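VOMTHORPE, February 1, 2021. Zivo today released version 4 of Korken, its color management software for print shops and paint mixers. The update changes how neutral and near-neutral tones are stored, compared and converted between devices. 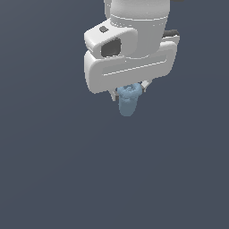 Korken 4 holds 885 reference tones, of which 167 are grays. Earlier versions treated gray as a single axis from black to white, and bluish grays were often shifted warm on output. A flat slate blue-gray background behind a white part, with one side of the part shading slightly grayer, now converts in a single pass. The tolerance for each tone can be set by the operator and saved with the job.

Pale blues use the same method. Light and dark steps within one hue are kept separate down to the smallest patch the device can print. 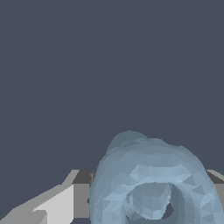
Hannelore Wunderlich said the gray axis had been the main source of reprints at her shop, and that she would have liked the change a version sooner. She added that the tolerance settings should be locked by default.

Testing began in October at 41 sites, among them the Chareonsuk plant. Some 436 profiles were rebuilt during the trial. Profiles made in version 3 open without conversion; version 2 profiles must be exported first. 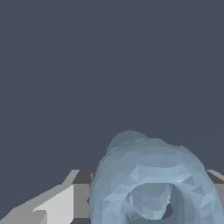

*Pale blue facets on dark slate gray.*

Korken 4 is free to current license holders. Press contact: Tariq Minhas, Zivo, Vomthorpe.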